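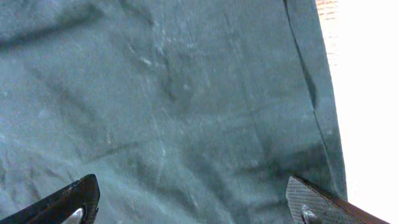
SE BUSCAN LECTORES-GUÍAS Y CAMINANTES PARA LOS PASEOS LITERARIOS DE SODINE

Temporada de otoño. Plazo abierto hasta el 18/7/14, a medianoche. Después no podemos mirar nada, lo sentimos, la imprenta nos pide los nombres al día siguiente.

Qué es

Paseos a pie por el barrio viejo de Sodine siguiendo las novelas de la serie Skultby. Para quien no las conozca: pasan casi enteras entre el puerto, la estación y la cuesta del mercado, con otros nombres pero las mismas calles. Se camina, se para, se lee en voz alta un trozo, se sigue. Organiza la asociación Graminier con la librería Laing, que pone los ejemplares y la trastienda para las reuniones.

Empezamos en septiembre. Cada paseo, 90 minutos. Sale de la puerta de Laing y acaba en la estación (menos la ruta corta, que acaba en el muelle).

A quién buscamos

Lectores-guías. Dos por ruta. Uno lee y el otro lleva al grupo, y a mitad de camino se cambian. Hace falta voz que se oiga en la calle, haber leído al menos el primer libro y poder venir a los ensayos. No hace falta título ni experiencia con grupos. Si has dado clase o has hecho teatro de aficionados, dínoslo en el correo.

Caminantes de prueba. Gente que venga a los ensayos de agosto y nos diga dónde se aburre, dónde no se oye, dónde hay que cruzar mal. Mejor si NO has leído las novelas. Queremos también a alguien que vaya en silla o con carrito, la cuesta del mercado nos preocupa y tenemos pensada una alternativa por detrás de la aduana pero está sin probar.

Una persona para los textos del folleto. 1000 palabras en total, repartidas entre todas las paradas. Castellano y, si puede ser, francés. La revisión del francés la hace Nadège Marchal.
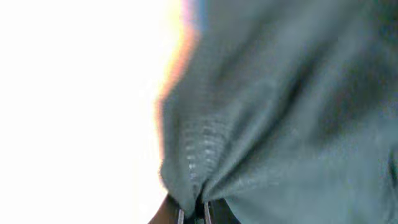
Tela verde grisácea, muy de cerca.

Rutas

Ruta 1. El puerto. La corta. Es la del primer libro hasta la llegada del telegrama. Casi toda llana.

Ruta 2. La cuesta. La larga, con escaleras. Capítulos del segundo y del tercero mezclados, ya sabemos que no es el orden, no nos escribáis por eso.

Ruta 3. La estación de noche. Solo si salen guías suficientes. Empieza al anochecer y hay que traer linterna para leer.

Qué ofrecemos

A los guías, una cantidad fija por paseo hecho, que se paga a final de mes, y los libros de la serie en la edición de Laing. Los ensayos no se pagan, mejor decirlo ya. A los caminantes de prueba, plaza gratis en la ruta que elijan y merienda. El folleto se paga a la entrega, la mitad antes si hace falta.

Los seguros de los grupos los lleva Graminier. Si llueve se decide a la hora de salir, en la puerta, y si se anula el guía cobra igual.

Cómo apuntarse

Correo a Amparo Cuadros, en la dirección de la asociación, con el asunto PASEOS y lo siguiente: nombre, teléfono, para qué te apuntas, qué ruta prefieres y qué tardes tienes libres en septiembre. Los guías, además, una grabación leyendo una página cualquiera, con el movil vale. Nada de música de fondo, por favor, el año pasado llegaron varias así y no se oía la voz.

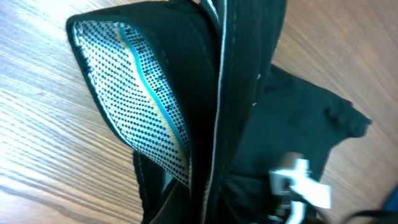 Quien no tenga correo puede dejar una nota en el mostrador de Laing, en el sobre marrón. La grabación en ese caso la hacemos allí, pasad por la tarde.

Contestamos a todos, también a los que no. Las pruebas de lectura serán en la calle, delante de la aduana, con ruido. Se avisa por teléfono.

Cómo llegar a los ensayos: autobús 303, parada Mercado. En coche mejor no, esta todo en obras hasta arriba de la cuesta.

Dudas sobre el folleto, a Nadège. Todo lo demás, a Amparo.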